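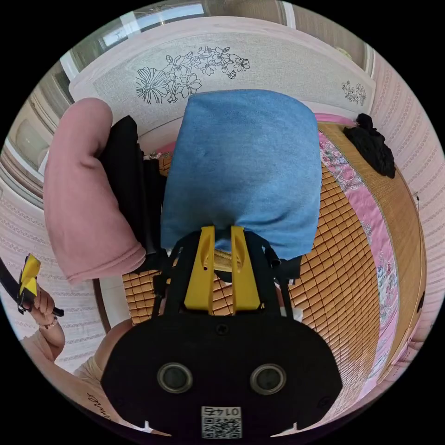 Clothing Care and Room Standards: Frequently Asked Questions
Folska Residences, Resident Services

Who is responsible for clothing left on the bed?

Residents are responsible for all personal clothing in their rooms. Clothing may be sorted and folded on the bed at any time of day, but must be put away before the monthly room check. Staff will not move, fold or remove garments on a resident's behalf.

Is a bamboo mat provided with every bed?

A woven bamboo sleeping mat is available on request from the linen store at Bettencourt House between May and September. The mat is laid over the bottom sheet. It may be used as a folding surface, and many residents find it firmer than the mattress alone. Heavy cases and anything with metal feet should not be placed on it, as the tiles may separate along the stitching.

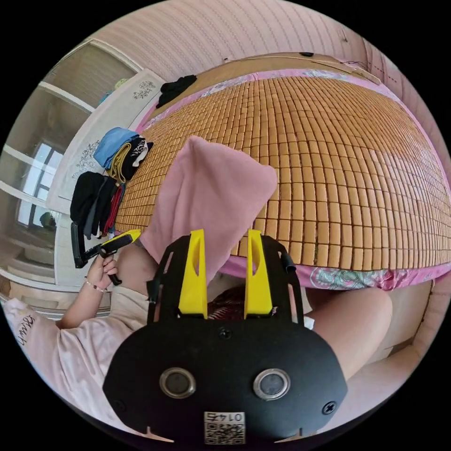

Mats should be wiped with a cloth wrung out in plain water and left flat until dry. They must not be machine washed or folded across the tiles. The charge for replacing a damaged mat is 230 crowns. Fair wear to the fabric border is not charged.

May towels be stored with clothing?

Yes, provided that they are fully dry. Towels should be folded in thirds lengthways and then in half. Damp towels should go on the rail in the drying room, which is open until 10 p.m.

How should long-sleeved tops be folded?

The following method suits the drawers in all standard rooms.

1. Lay the top flat and smooth the body from the collar down.

2. Bring each sleeve in across the body and straighten the cuff. High collars should be left standing or turned down once, and not pressed. 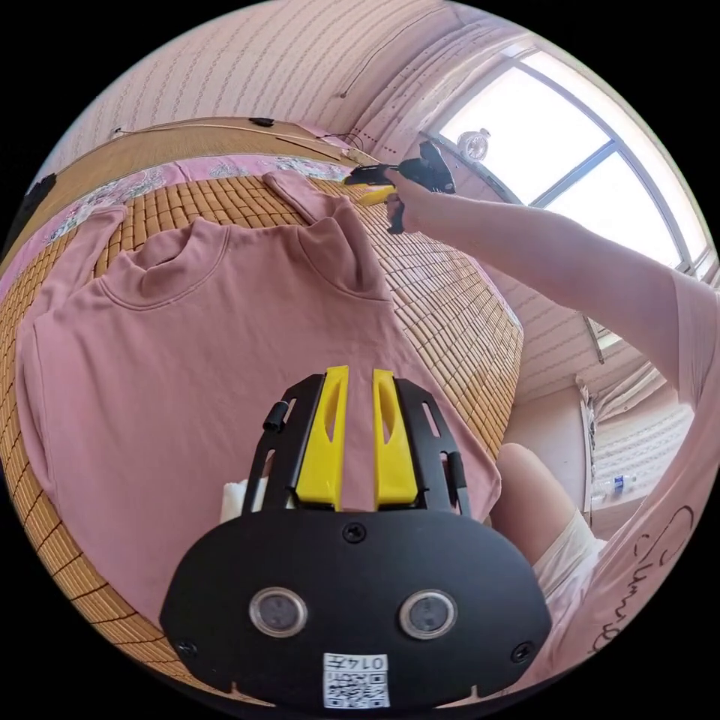

3. Fold both sides towards the middle, then fold the hem up to the collar.

4. Place the top in the drawer on its folded edge. Thick knitwear may be rolled.

What are the drawer sizes?

Drawers in the Ferkell units are 90 cm wide. Each room has two. Under-bed boxes of the Skedititz pattern may be hired from Resident Services for 200 crowns a term, subject to a deposit.

What happens to clothing that is no longer wanted?

Clean, wearable items may be left in the exchange cupboard on the ground floor. More than 3,000 garments were passed on in this way last year. Underwear, single socks and torn items are not accepted. Please check all pockets first.

Can two residents share the work of sorting a room?

Yes. Guests from other floors may assist until 9 p.m. and need not be signed in. Large piles are easier to manage if dark and light garments are separated before any folding begins.
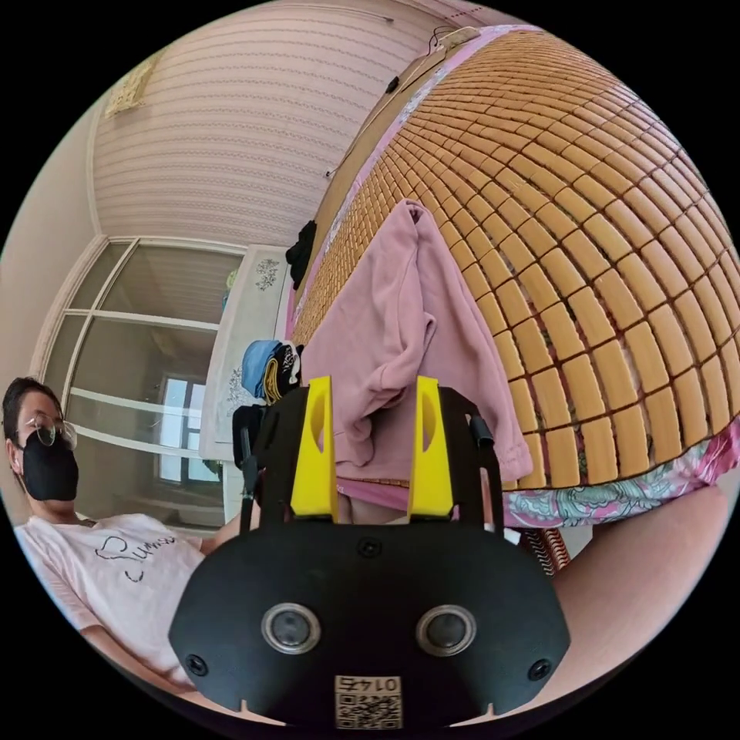
Homa Naseri writes that sorting by drawer suited her better than sorting by colour, and asks that the exchange cupboard be opened in January as well, when most winter clothing is being cleared out.

The request has been passed to Parviz Heydari at Resident Services. Any change to the opening period will be shown on the ground floor noticeboard.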